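4. Caching on the shared machines

4.1 Background

The measurements in Section 3 were taken with each machine at rest. In daily use the machines are seldom at rest, and it was therefore necessary to establish whether the gain from holding temporary files in memory would survive an ordinary working load. The trial described in this section was carried out at the Braltden site in July. It compared two arrangements: the existing one, in which temporary files are written to the local disk, and a second one in which they are written to an area of memory managed by Reron, the small caching service introduced in Section 2.

Reron sets aside a fixed portion of memory when the machine starts. Programs see this portion as an ordinary folder. When the folder is full, the files that have gone longest without being read are moved to the disk, and a short record is kept of where each one has gone. A program that asks for a moved file receives it from the disk and need not be told that it has moved. No change to the programs themselves was required, although two older tools had to be restarted after the folder was first put in place, as both had stored the earlier path.

4.2 Method

Each run used the same job list, which consisted of 3000 small file requests and was drawn from the logs of the Wannasri build system. The list was played back at the pace at which the requests had first been made. Between runs the folder was emptied and the machine left idle for 60 seconds. Network drives were disconnected for the whole of the trial, and the automatic update service was turned off.

The folder was held at 758 megabytes. This figure was reached by trial: smaller sizes caused files to be moved to the disk while they were still wanted, and larger sizes left too little memory for the compiler. It should not be read as a general recommendation. Sites with other kinds of work will need to find their own setting, and the tool supplied with Reron for this purpose is described in the appendix.

4.3 Results

With the memory folder in place, waiting time fell on every run. The benefit was greatest for files that were written, read once and then deleted, which make up most of the traffic from the build system. Long files that were written and never read again gained very little, and in a few cases were slower to finish, as they passed through memory only to be moved to the disk shortly afterwards. A simple rule that sends such files straight to the disk was added late in the trial. It removed most of the delay, but the rule depends on file names and is easily defeated by a program that names its files in an unusual way.

The processor load added by Reron was too small to separate from the normal variation between runs. Start-up took slightly longer – the memory has to be cleared before it is handed over – and users of the Gristow terminals remarked on this more often than on any of the improvements.

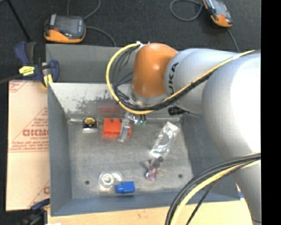
Figure 4. KUKA robot arm with orange wrist module, over an open metal bin.

4.4 Loss of data

The contents of memory do not survive a loss of power. Reron offers a partial answer in the form of a saved copy, written to the disk when the machine is shut down in the normal way and read back when it next starts. The copy gives no protection against a sudden failure. For temporary files this was judged acceptable, provided that no program treats the folder as a permanent store.

In practice this condition proved hard to enforce. One of the editors in use at Braltden keeps its list of unsaved changes among its temporary files, and had to be given a separate folder on the disk. Other programs may behave in the same way without saying so in their manuals. We therefore advise that the contents of the folder be looked over after the first week of use, and that any program found to be keeping settings or unsaved work there be moved back to the disk before the saved copy is turned on. The effect of such exceptions on overall speed is taken up in Section 5.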